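Minutes, 22nd April
Lekora Fruit Club, held in the Jillow Room

**Welcome and last minutes**

The chair opened by thanking everybody for turning out, and it was a lovely full room! The last minutes were agreed with one change: the supplier for the school deliveries is Ciltero, spelt with a C.

**Money**

We hold 703 pounds after paying for the hall. The grant of 1,000 pounds is promised for August and the meeting was delighted. Yule Orchard has asked whether we would like first pick of its plums again this year. Agreed at once, with a good deal of cheering from the back.

**Sorting table**

Members had a go at moving fruit between the cloth and the plate, and there was plenty of chat about which sorts belong together on a tasting plate.
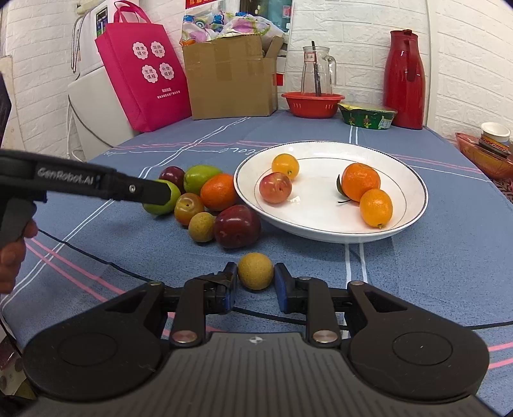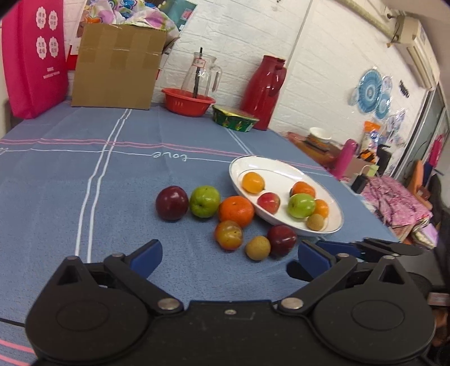
Tasting plates for the summer fair took up most of the evening, and happily so. The fair had 2,000 visitors last time and we want every one of them to try something new to them. It was proposed that each plate should mix colours as well as flavours, and several members pointed to the bright orange fruit beside the green on our own table as the look to aim for. Longans had strong support too (a few people had never tasted one and are now complete converts). It was felt that a white plate does the fruit the most good, so we shall ask the hall if we may borrow theirs. The blue checked cloth is to come along as well, pink stripes and all.

There was some debate over whether to cut the apples beforehand. They brown quickly, and lemon juice changes the taste. Agreed to cut them at the stall, a few at a time, and to leave the small fruit whole. Stones and peel need a bin of their own, with a lid, as wasps were a nuisance last year.

**Labels**

Each kind of fruit will have a card with its name, where it was grown and one line on how to eat it. The cards should be big enough to read from the queue. The longan card must mention the skin and the stone!

**Actions**

- Reply to Yule Orchard and say yes please to the plums
- Ask Ciltero for a price on mandarins and longans
- Book 3 trestle tables for the fair
- Bring card and thick pens to the next meeting

**Any other business**

A member offered a spare juicer, gladly accepted. The Jillow Room needs its chairs stacked by the radiator from now on. Leftover fruit was shared out at the door.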